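Why Does a Wet Path Shine?

By Elba Ocampo
113 shares | 2 comments

Walk down a path on a dry day and the ground looks dull. Walk down the same path in the rain and it shines. The path is made of the same stuff on both days. The water on top makes the difference.

Light travels in straight lines until it hits something. Dry paving feels rough if you rub your hand on it. It is covered in tiny bumps and pits. When light hits those bumps, it bounces off in all directions. Scientists call this scattering.

Water fills in the pits and makes a smooth layer on top. Now a lot of the light bounces off together, the way it does from a mirror. If the sky is bright, you see a bright patch on the ground.

Look for the shine on the paving in this picture. The grid of square slabs down the middle is easy to spot, and the darker lumpy shapes at the sides are wet patches and shallow puddles.
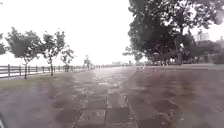 Why do wet slabs look darker?

Some of the water soaks into tiny holes in the slab. Light that goes into the wet part bounces around inside and less of it gets back out to your eyes. Less light means a darker color. A wet T-shirt looks darker for the same reason.

Why does everything look blurry through raindrops?

A raindrop is curved, so it bends light. When drops sit on a window or on a pair of glasses, they bend the light coming through, and the edges of trees and fences look fuzzy. Wipe the drops off and the edges are sharp again.

Try it yourself

Find a flat stone. Put a spoonful of water on one half and leave the other half dry. Hold it near a window and tip it slowly. Which half is darker? Which half shines?

Comments (2)

Precious Modise
We used a roof tile and it worked well. The water soaked in fast so we had to add more.

Roman Kozłowski
My son wants to know if it works with milk. We are going to try it tonight.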